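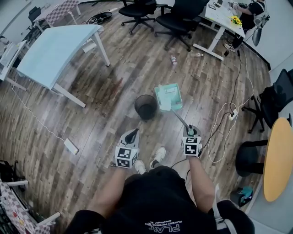 Greer Imrie는 마룻바닥의 붉은 얼룩을 물걸레로 세 번 닦았는데도 그대로라며, 걸레질을 더 하면 되는지 아니면 세제를 바꿔야 하는지 물어 왔다. 걸레질 횟수를 늘리는 방법은 권하지 않는다. 판재 이음매로 수분이 들어가면 가장자리가 부풀고, 그 변형은 되돌리기 어렵다. 아래 순서대로 진행한다.

준비물
중성세제, 미지근한 물, 분무기, 흰색 면포 2장, 마른 종이타월, 얕은 플라스틱 트레이, 쓰레기통. 색이 있는 천은 이염 여부를 구분할 수 없으므로 쓰지 않는다.

1. 바닥 비우기
빈 페트병, 구겨진 휴지 등 바닥에 놓인 것을 먼저 치운다. 페트병은 남은 액체를 개수대에 버리고 분리배출한다. 바퀴 달린 의자는 작업 구역 밖으로 옮긴다. 바퀴가 얼룩을 밟고 지나가면 오염 범위가 넓어진다.

2. 전선 정리
멀티탭과 연장선은 전원을 끄고 플러그를 뽑은 뒤 바닥에서 들어 올린다. 책상 위에 두어도 된다. 로봇청소기를 쓰는 방이라면 예약 운전을 해제한다. 젖은 구역을 통과하면 흡입구에 오염물이 엉겨 붙는다.

3. 건식 청소
판재 결 방향으로 먼지를 흡입한다. 모래 알갱이가 남은 상태에서 문지르면 표면 코팅에 흠집이 생긴다.

4. 재질 확인
의자 밑처럼 눈에 띄지 않는 곳에 희석액을 한 방울 떨어뜨리고 2분 뒤 닦아 낸다. 광택이 죽거나 색이 묻어나면 작업을 중단하고 바닥재 제조사에 문의한다. Mevener 바닥재는 포장 측면의 품번 231로 표면 마감 종류를 조회할 수 있다.

5. 얼룩 제거
물 1리터에 중성세제 5밀리리터를 희석한다. 희석액은 바닥이 아니라 면포에 분무한다. 얼룩 바깥쪽에서 안쪽으로 눌러 닦고, 면포에 색이 묻으면 면을 바꿔 접는다. 사용한 면포와 종이타월은 트레이에 모은다. 바닥에 그냥 내려놓으면 색이 다시 옮는다.
색이 더 이상 묻어나지 않는데 얼룩이 보인다면 착색이 코팅 아래까지 진행된 것이다. 이 경우 세제 농도를 올려도 효과가 없다. 염소계 표백제와 아세톤은 사용하지 않는다.

6. 헹굼과 건조
물만 적셔 꼭 짠 두 번째 면포로 세제 성분을 닦아 낸 다음 마른 종이타월로 이음매를 눌러 수분을 뺀다. 창을 열고 2시간 동안 가구를 올리지 않는다.

7. 원위치
의자 바퀴에 감긴 머리카락과 실을 제거한 뒤 제자리에 놓는다. 금속 다리 테이블은 발굽 밑면의 이물질을 닦고 펠트 패드를 붙인다. 전선은 벽을 따라 배치하고 멀티탭은 물이 닿지 않는 위치에 고정한다.

착색이 남은 판재는 Barkero 보수 크레용으로 색을 맞추거나 해당 판재만 교체한다. 크레용은 완전히 마른 표면에만 바르며, 여분은 플라스틱 헤라로 긁어낸다.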